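**Minhas Public Library District** | 24 Jul 2018

1/ The Minhas Public Library District is changing the way overdue items, holds and renewals are handled. This thread explains what cardholders need to know. Full policy text is at every service desk and on the Policies page of our website.

2/ Daily overdue fines end for all children's and teen materials. The change covers books, audiobooks, magazines and discs. Fines already on a youth card have been cleared, and families do not need to call or visit to request it.

3/ A total of 1,769 youth cards were blocked at the end of April over unpaid fines. Every one of those cards is open again. If your child's card is refused at a self-checkout machine, please see a staff member so the record can be corrected.

4/ Adult materials will continue to carry a daily fine. The rate has not changed. The most that can be charged on a single adult item is now $8, and the cap applies to items returned late in good condition.

5/ Lost and damaged items are a separate matter. The replacement price is still charged on both youth and adult cards. If a lost item is found and returned within six months of payment, the District will refund the price paid. Please keep your receipt.

6/ Renewals are now automatic. An item will renew up to two times unless another cardholder is waiting for it. You will receive a message by email or text two days before the due date telling you whether the item renewed.

7/ Three kinds of material do not renew automatically: interlibrary loans, museum passes, and anything from the Lucky Day shelf. Due dates for interlibrary loans are set by the lending library, and requests for more time must be made by phone.

8/ The hold shelf period is now five open days, down from seven. Days when a branch is closed do not count. Cardholders who will be away may suspend their holds through their online account without losing their place in line.

9/ The limit on active holds is 22 per card. Holds placed before today above that limit will be honored. No new holds can be added to such a card until the number falls below the limit.

10/ Rostex Branch: the book drop on the parking lot side is closed until the new unit is installed. Please use the drop at the front entrance, or bring items inside during open hours. Items left on the ground beside the closed drop remain checked out to your card.

11/ Skevix Branch: the tool lending collection moves to the lower level next week. Tools are borrowed for 14 days with one renewal, and borrowers must be 18 or older with a card in good standing. The same damage policy applies to tools as to books.

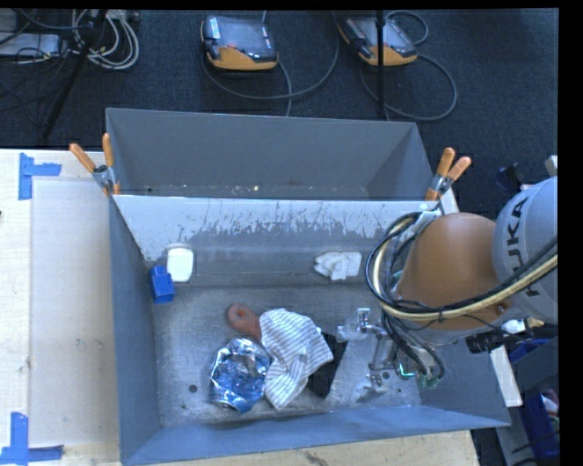
*Spring clamps with orange handles, on the edge of a gray metal bin.*

12/ Tools cannot be returned through any book drop. They must be handed to a staff member at Skevix. A tool placed in a drop can damage the books under it, and the borrower may be charged for those books.

13/ Meeting rooms: nonprofit groups may reserve a room up to 90 days ahead. Groups must be open to the public and may not charge admission. Applications already on file remain valid and do not need to be sent again.

14/ Study rooms cannot be reserved in advance at Rostex. They are assigned at the desk for two hours at a time, and a session may be extended if no one is waiting. Reservations continue as usual at the other branches.

15/ Printing: each cardholder receives a small daily allowance of free black-and-white pages. Color pages are charged from the first page. Unused pages do not carry over to the next day.

16/ Nonresident cards are available for an annual fee. Anyone who owns property, works or attends school within District lines qualifies for a card at no cost. Please bring photo identification and one document showing the District address.

17/ The Rendetti Reading Fund has renewed its yearly gift to the District. This year it will pay for 1,000 new picture books, divided among all branches. A portion will be in Spanish and Vietnamese. The first titles should reach the shelves this fall.

18/ Suggestions for purchase are welcome from any cardholder. The form asks for title, author and format. Staff review requests monthly, and a hold is placed for you if the title is ordered. Titles older than two years are usually sought through interlibrary loan first.

19/ Notices are now sent from a new email address. If you have not received a due date message this month, please check your spam folder, then confirm the address on your account. Paper notices are available by request at any desk.

20/ The District Board will accept written comments on the youth fines policy until the end of August. Comments may be left at any branch or submitted through the website. They become part of the public record and may be read at a Board meeting.

21/ Correction to post 8: the five-day hold period applies to all branches except the bookmobile, where holds are kept for two scheduled stops. We regret the omission.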